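Home > Community Help > Performance & Track Cars > Transmission and Clutch

Dual-clutch hesitation from low speed after fluid change

Posted by addale_flat6
April 16, 2022

Car is a mid-engine coupe with a seven-speed wet dual-clutch gearbox, bought used last July. The gearbox fluid and filter were changed at Hladun in Drestport. Before the service the low-speed behavior was fine. Since then I get a delay when I roll up to a junction in second, come nearly to a stop, and then ask for throttle again. The revs rise to 2000, nothing much happens, and then the clutch takes up with a noticeable bump.

Details:
No warning lights, no stored codes on a generic reader.
Only happens with the gearbox in automatic. In manual mode, if I pull first gear myself before the throttle goes down, it is clean.
Worse when warm. From cold I can't reproduce it.
Upshifts under load are normal, and so is reverse.

The shop says the fluid is the correct type and that the box will "learn" by itself. I have covered 19 miles in traffic since then and a longer highway run, with no change. Is there an adaptation procedure that should have been done, or is this a clutch on its way out?

3 replies

torque_ledger
Sounds like the clutch pack. Mine did the same and it was expensive. I'd sell it.

wetclutch_dan
I would not condemn the clutch pack on this evidence. A worn pack normally shows up as slip in the higher gears under full load, and you say that is normal. The symptom you describe is a touch point problem: the control unit is holding second, or is late in swapping to the first-gear clutch, and then fills the clutch to a pressure that no longer matches where it bites. New fluid changes the friction behavior enough to move that point.

Check these in order.

Fluid level first. On most of these boxes the level is set with the engine idling and the fluid inside a narrow temperature window, read from live data. If it was set by volume, or at the wrong temperature, it can be low. Ask the shop what fluid temperature they recorded. If they don't have a number, have it redone.

Next, confirm the fluid specification by part number from the invoice. "Correct type" covers a lot of ground. Some boxes with separate circuits for the clutches and the gear sets take two different fluids, and the invoice should list both.

Then run the clutch adaptation. A generic reader won't do it. You need the dealer tool or a tester with the full gearbox functions. Reset the old values, run the basic setting with the car stationary and the fluid at temperature, then do the adaptation drive. The drive portion is specific to the gearbox, so follow the sequence in the tester – random driving in traffic often never meets the conditions.

Write down the adaptation values before the reset. If one clutch is close to its limit and the other is mid-range, come back with the numbers, as that would change my answer.

prosent_user
Agree with the above on level and adaptation. I use the Prosent tester for this and it will read touch points for both clutches, though the menu is buried under service functions. Keep a charger on the battery while it runs. Mine aborted twice on low voltage and left the box in a limp state until I completed it.

One more item to rule out is the pedal signal. Log accelerator position and requested torque against engine speed during the delay. If requested torque lags the pedal, the gearbox is reacting to a late request and the fluid service is a coincidence. Short log, 3 or 4 stops is enough.

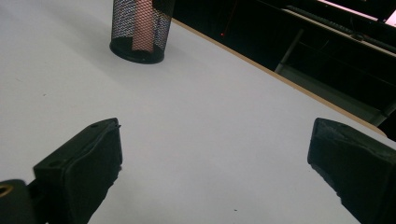 White tabletop with light-brown wood edging

For the invoice question, Hladun should be able to reprint it at the counter. The Addale branch can do the level check too, but call first and ask whether they have the adapter for your fill port.

addale_flat6
Thanks. Invoice lists one fluid and no temperature. I've booked it back in for a level check and adaptation, and will post the clutch values when I have them.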